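Nekau opened its test room to visitors on November 2, 2025, with a two-armed robot working at an electric steamer. Some 49 people came. Leire Lozano, who leads the handling group, said the task is moving steamed buns to a plate – soft items are harder to grip consistently than rigid ones. The group logged 724 trials in October.
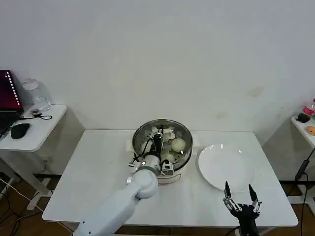
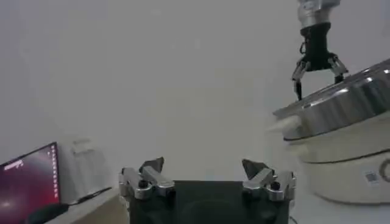 The next open day will cover cable routing. Registration is by email.

Comments

Rhys Dunstan: What grip force do they use?

Cadi Mathias: Was the trial log handed out? I left early.

Contact | © Nekau | Back to top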